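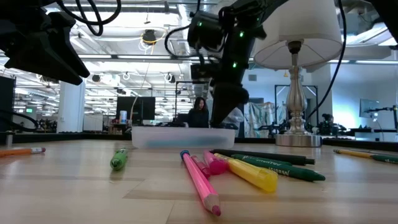
Regras para a célula de dois braços

mimbridge_lab
Proponho três regras: cabos presos acima do punho, nada no tampo além dos objetos da tarefa e do recipiente, velocidade reduzida com gente por perto.

risusley
Discordo da segunda. O candeeiro fica na mesa e muda a luz. Registem a posição dele e pronto.

tornos107
E os marcadores? Com tampa, sempre. A ponta seca.

risusley
Com tampa, de acordo.

Bram Declercq
A primeira é a que falta cumprir. Cabo em laço prende na garra.

mimbridge_lab
Altero a segunda e volto a publicar às 15h18.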